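Refinishing a wood benchtop, part two: finish, cure and flatness

Monday, July 24, 2023

Part one covered stripping the old varnish and filling the dog holes. The remaining work was surface prep, oil, and checking that the top stayed flat. The bench is the one I bought from Mirjam Sutter when she closed her shop in Windale. The top is 62 inches long and had a shallow cup across the width, worst at the left end.

Before choosing a finish I spent more time than planned looking at pale wood under overhead light. Faint grain all but vanishes in a clear water-based coat. Oil brings it up and adds yellow. I wanted the grain and could live with the yellow.

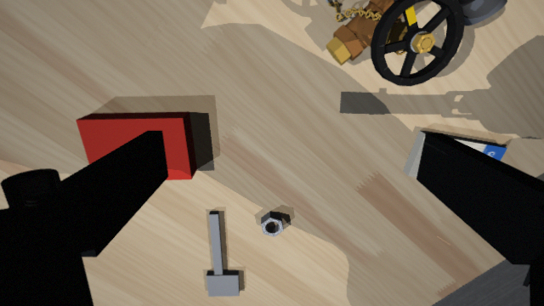
Surface prep

I flattened with a jack plane, working diagonally, then checked with winding sticks. A straightedge and feeler gauges gave the final reading. The cup is now small enough that I stopped measuring it.

Sanding started at 80 grit and ended at 150. Going finer closes the surface and the oil penetrates less. I vacuumed between grits, wiped with mineral spirits, and marked the remaining scratches in pencil. Most were cross-grain marks left by the plane near the end cap.

Two glue lines had opened slightly. I worked thin epoxy into both with a palette knife, taped the underside, and left it overnight. The cured epoxy scraped flush without trouble. It shows as a darker line if you know where to look.

Laminated tops behave better than wide single boards, but they still move. Mine is held to the base by slotted steel brackets from Steiner, with the screws snug and no tighter. The old owner's screws had been driven straight through fixed holes, and that probably explains the open glue lines.
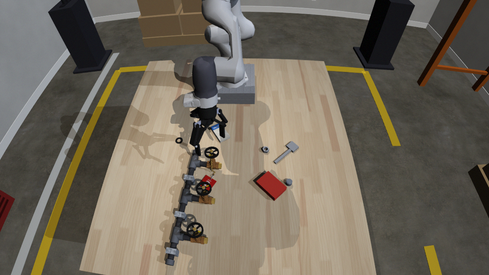 Oil schedule

The oil is a hardwax type sold as Plolus Matte. Two coats on top, one underneath. The underside coat matters for moisture balance and I had skipped it on an earlier table, which cupped by April.

Application was with a white pad, working small areas, with all excess removed after 14 minutes. Shop temperature was stable. I waited overnight between coats and knocked back the raised fibers by hand with a gray pad. Rags went flat on the concrete outside to dry, then into a lidded can of water.

Full cure is 21 days. Light use is fine well before that, but I kept steel parts off the surface. Plain steel plus any moisture leaves black stains in woods that contain tannin, and I did not want to test which kind I have. Notburga Eder removes such stains with oxalic acid and gets good results. It is a tedious job and the area has to be re-oiled afterward. 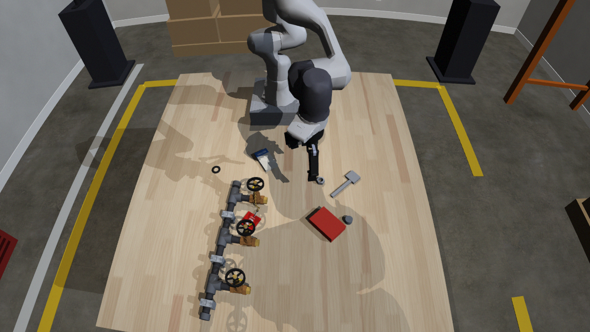

Still to do

Refit the vise with a new liner. The old one is compressed on one side.

Recheck for twist after the heating season. If there is any, I will shim the base at the left rear before touching the top again.

Order a second can of oil from Dratham. The first is nearly empty and the shelf needs doing too.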